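Kullgate: a small toolkit for lining up two-gripper recordings

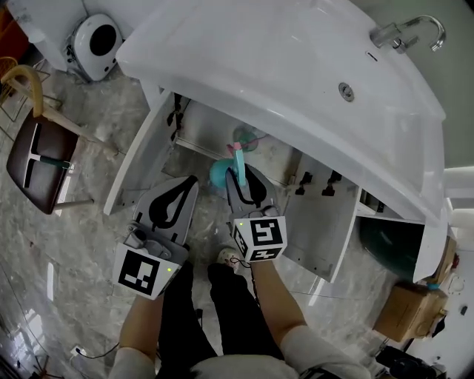
Muireann Hayes wrote back after the first release that the alignment step was lovely but she couldn't tell which gripper the tool thought was the left one, and could we please print it somewhere. So now we do! Every run starts by writing the left and right marker IDs to the log, and if they look swapped you can flip them with --swap-hands and carry on.

What it does

Kullgate takes a head camera video plus the two gripper streams and gives you back one set of poses on a shared clock. It finds the printed markers on the gripper cubes, smooths over the short stretches where a cube turns away from the camera, and writes everything out in the Mestedon layout (the one our training scripts read, so you can go straight on from there). Cabinets under sinks were what pushed us to write the smoothing part, and it still gets most of its exercise on them.

Getting started

Install with pip install kullgate, then run kullgate align path/to/session. A folder of 200 clips takes almost 8 minutes on my desktop, most of it spent decoding video.

Known rough spots

Shiny faucets sometimes produce a false corner. Raising --min-corner-score to 7 usually settles it. Gaps longer than 300 ms are left empty on purpose, and you'll find them listed in gaps.csv.

Thanks to Hollis Crenshaw for the clock code. Bug reports are very welcome, even half-finished ones.

Anika Strickland, September 2026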